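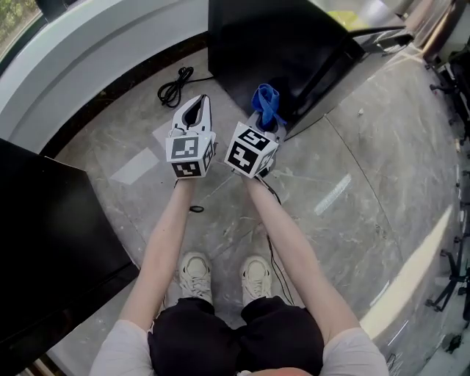 Kokthorpe Greetings is a small site of wishes, messages and short verses you can copy into a card, a text or a status update. Most of our questions come from people who can't find the right occasion or aren't sure what they may do with the words. You don't need to be dressed up or sitting at a desk to write a good wish. White sneakers, black shorts and a seat over a marble floor will do fine, and most of our verses are short enough to type on a phone.

How many messages are on the site?
There are 3649 at the moment, sorted into 94 occasions. Birthdays and weddings are the largest sections. New baby, new home and retirement come next.

Which languages do you have?
We have wishes in 23 languages. Not every occasion is covered in every language. If a page has no translation yet, you will see the English text.

Can I change the wording?
Yes. Swap names, cut lines, join two messages together. Verses marked "Bitar" are from one contributor's collection and should be left as they are, or shortened only at a line break.

Do I have to give credit?
Not for personal cards and messages. If you print our wishes on something you sell, write to us first.

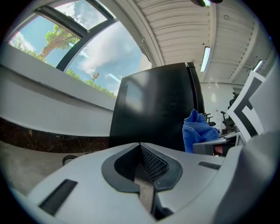

What if the card is going to a person I don't know well?
Look under "Work and Neighbors." Those messages are plain and run to two lines at most. Leave out jokes about age.

Can I send in my own wish?
Yes, up to 6 at a time. Use the form at the foot of any occasion page. Ayman Hijazi reads them all and fixes spelling — he does not rewrite. Valentine wishes should reach us before February.

Do you have wishes for pets?
A few. They are filed under Mutley, the name of the first dog we wrote one for. Vilis, the cat section, is still short.

Why did my saved list disappear?
Saved lists are kept in your browser. Clearing your history removes them, and we can't bring them back. Copy the ones you want into a note or an email.

Last updated 3 Aug 2021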